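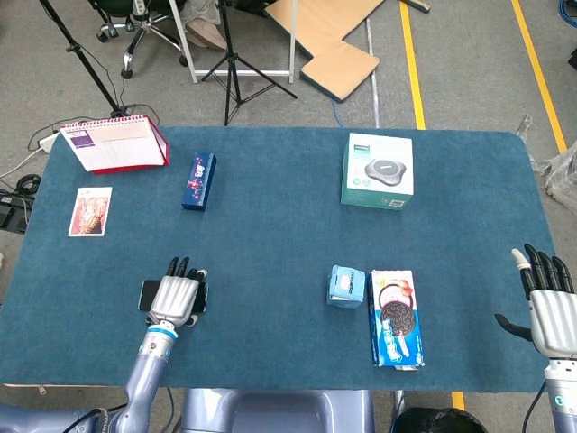

Vol. 17, p. 200

Figure 4. Left hand closed over the phone, right hand held open.

4.2 Thin objects

Phones gave our grasp planner the most grief, so I'll spend a bit of time on them. A box has sides you can grab! A phone lying on felt (Figure 4) hardly has any, and our first planner kept asking the fingers to go through the table. Marisol Trujillo rewrote the contact term so the palm may touch down first and the fingers curl after. We run it at 100 Hz, with a 500 ms timeout on the closing phase. The other arm just holds its pose until the planner hands it a goal.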